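Equipment Planning Engineer, Robot Cells (fixed term)
Plemetari – Robotics Operations
Reports to: Hnat Ostapchuk, Head of Cell Operations

Plemetari runs tabletop manipulation work for device handling customers. The next budget round covers replacement grippers, spare fingers, wrist cameras and a second storage bay. The request has to be submitted in June. We are looking for one engineer to own the equipment plan from the first parts list to the accepted purchase order.

The post is based on the floor, next to the cells. Desk work and bench work share one room.
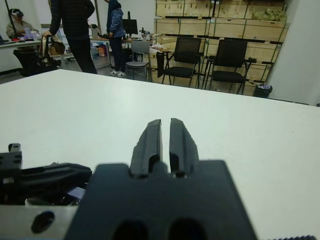
Finger wear is the largest open item in the plan. Fingers are currently ordered when an operator asks for them, and the lead time from the machine shop is longer than the notice we get. The successful applicant will set a reorder point, agree it with purchasing and keep it current. The same applies to cables and connectors at the wrist.

Duties
Maintain the asset register and depreciation schedule for all arms, grippers and sensors.
Compare quotations from Drorer and Urum for the gripper refresh, including service terms and spare part pricing.
Prepare the capital request under budget line 3926.
Specify acceptance checks for new end effectors – repeatability, grip force, cable clearance at full reach.
Sit with operators during two-arm tasks and record which parts limit the work.

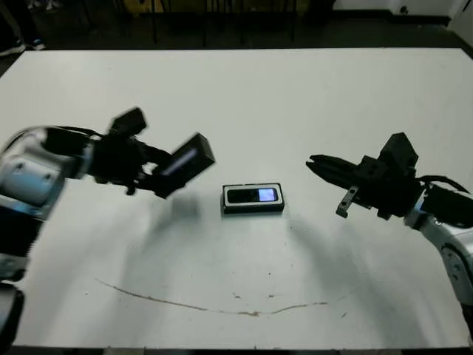 Two-arm cell, phone handling task.

Requirements
Degree or technical diploma in mechanical, electrical or industrial engineering.
4 years in equipment planning, maintenance planning or technical purchasing.
Ability to read a drawing and question a quotation.
Working knowledge of total cost of ownership models. Experience with the Pimentel asset system is useful; training is available.

Terms
100 percent position, on site, fixed term of 2 years. Extension depends on the following budget round. Travel to supplier sites is limited and paid.

To apply, send a resume and one equipment budget or parts plan you have prepared, with confidential figures removed. Cover letters are optional. Technical questions go to Hnat Ostapchuk, contract questions to Cathal Duggan in Personnel. Agency submissions will not be considered.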